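Soveswood Pet Foster Network
Progress report to the Omerović Fund
2018-06-10
Prepared by Eleni Kadrić, foster coordinator

Dear Jeanine,

What a spring we've had! When we wrote to you in December we were still begging friends of friends to take in a rabbit for a weekend. Now we have 19 foster homes signed up, and five of them will take the odd animals — goats, ducks, a very loud goose called Podis who has been through three backyards and is finally settled with Mircea Ilie out on the county road.

Spending so far comes to $3,726. Most of that went to vet visits and feed, and $396 paid for the second-hand fencing panels you approved over the phone. They're light enough for two people to put up, and they have already been to four different yards. Receipts are in the envelope with this letter.

The home visits are going well too. Itsuki Sugiyama does nearly all of them and has rewritten our checklist so it fits on one page (the old one ran to six, and people gave up at the part about drainage). New fosters now hear back from us within a week, which was the thing you pushed us hardest on last year.

Where we're behind is bedding. Animals often arrive with nothing, and families end up using whatever is in the closet. We asked for old blankets and spreads in May and got a good pile, but it all still has to be sorted and washed.
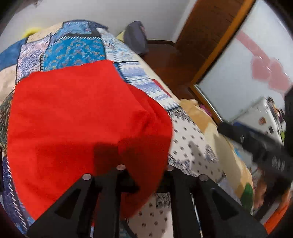
Panagiotis Tomić has offered us the use of his big washer on Tuesday evenings, so we hope to have a bundle ready for every new foster by the end of summer. Sata, the elderly beagle you met at the open house, has gone to her permanent home and sleeps on the couch there, against all the rules they set.

We'd love to talk about goat hooves next. Trimming costs more than we planned, and two of our fosters want to learn how to do it themselves. Could we move some of the leftover transport money over to pay for a class?

With many thanks,
Eleni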